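Besuch bei Kaltine, November

Die Führung durch das Teppichwerk begann um 9 Uhr in der Färberei. Mwende Tanui erläuterte die Flottenführung: 62 Grad Endtemperatur, danach zwei Spülgänge. Die Spannrahmen laufen im Dreischichtbetrieb.
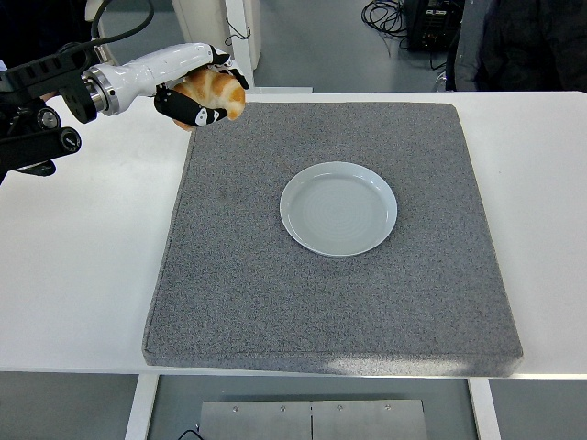
Graues Teppichbrett auf weißem Tisch

Im Prüfraum ging es um Florhöhe und Noppenauszug. Von 122 Rückstellmustern lagen die Protokolle aus — leider ohne Angaben zur Rückenbeschichtung. Die Unterlagen dazu will Hakim Sembiring nachreichen.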